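Flisorwood Community Help > Home and Garden > Water and Drainage

Rainwater tank pump cycles every few minutes with all taps closed

Posted by Dayana Giraldo
Tags: rainwater, pressure pump, check valve, toilet

We moved into a place outside Pirkis last winter. The house runs on tank water only, no town supply. The pump is an Orberg surface-mounted unit with an electronic pressure controller, sitting on a concrete slab beside the tank. Suction line is 32 mm poly, delivery line is 25 mm poly running underground to the house.

Since January the pump has been starting by itself with every tap in the house closed. It runs for two seconds, stops, then does the same thing again 19 minutes later. I timed it over an evening and the interval barely changed. During the night it is the same. Water pressure at the kitchen and shower is normal.

What I have done so far:

Closed every tap and checked the outside ones by hand. No drips.
Cleaned the inlet strainer. It had some leaf matter in it but was not blocked.
Walked the line of the buried pipe. The ground is dry the whole way, although it is sandy and I don't know if a small leak would show.
Turned the pump off at the wall overnight. In the morning there was no pressure at the kitchen tap.

I don't have a pressure gauge on the system. There is an isolating valve on the delivery side right after the pump, and another where the pipe enters the laundry. Is this likely to be the pump, the controller or the pipe? I would like to know before I pay for a call-out, as the nearest plumber who does pumps charges travel.

Henk Peeters
Member, 102 replies

Sounds like the controller. Ours did this and we replaced it and it stopped. They don't last. Get a new one, make sure the cut-in pressure suits your tank height.

Kristof Hermans
Member

A controller fault is possible but I would not buy one yet. A regular interval with short runs means the line is losing pressure at a steady rate and the controller is doing its job by restoring it. The fact that you had no pressure in the morning points the same way. You have two isolating valves, so you can divide the system into sections and test each one without buying anything.

Step one. Let the pump run up to pressure and stop. Close the valve right after the pump. Leave the power on and wait for twice your normal interval, so 38 minutes. If the pump still starts, the loss is on the pump side of that valve. That leaves the check valve, the controller body, the unions and the pump seal. If the pump does not start, all of those are holding and the loss is downstream.

One caution here. Some controllers are mounted downstream of the first valve. If yours is, the test tells you something different, because the controller is then reading the pipe and the pump can run against a closed valve. Check the order of the fittings before you start.

Step two. Assuming step one held, open the pump valve, let it come to pressure, and close the one in the laundry. Wait again. If the pump starts, you have a leak in the buried line between the two valves. If it doesn't, the leak is in the house.

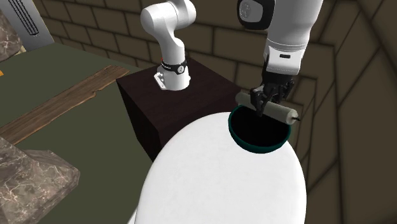 In the house, the toilet cistern is the most common cause. The inlet valve washer wears, water creeps past it, and the excess goes down the overflow into the pan where it is very hard to see. Dry the back of the pan above the waterline with a paper towel, then lay a dry sheet of toilet paper against it. If there is a wet stripe after ten minutes, that's your leak. Food colouring in the cistern also works, but leave it longer. Do every toilet. After that look at the hot water unit. The relief valve on a storage heater can pass a small amount, and the drain pipe often discharges outside where people don't look. A small discharge while the water is heating is normal. A constant drip is not.

If step one points to the pump side, start with the check valve. Turn the power off, open a tap to release the pressure, close the suction valve at the tank if there is one, and undo the union. Grit from the tank floor gets caught on the seat. You said the strainer had leaf matter in it, so some of it may have got through. Wipe the seat, inspect the rubber face for a groove, and refit with the arrow pointing in the direction of flow. Prime the pump before you turn it back on. Running it dry will damage the seal in short order.

Fit a gauge while you have it apart. A glycerine-filled one with a quarter-inch thread will go into a tee after the pump. With a gauge you can do all of these tests by watching the needle, and they take a fraction of the time.

Prasert Thongsuk
Member

Agree with Kristof on the order. Two additions.

A small pressure tank on the delivery side will make the interval longer. It hides a leak and does not fix it, so find the leak first and add the tank afterwards if you want fewer starts. Set the air charge slightly below the pump cut-in pressure, measured with the water side empty.

If it does turn out to be the buried pipe, look at the joiners before you dig up anything else. Compression fittings on poly will weep if the pipe was not cut square or the nut was only hand tight. On our block the builder had put in 4 joiners where one would have done, and the leaking one was under the path. Vandenberghe hire out a listening stick, which found it through the concrete.

Dayana Giraldo
Original poster

Thanks. Controller is before the first valve, so I did step one this afternoon. The pump did not start in 40 minutes. Closed the laundry valve next and it held there as well, so the leak is in the house. The paper came up wet in the second toilet. I have ordered an inlet valve washer and will replace both while I am at it.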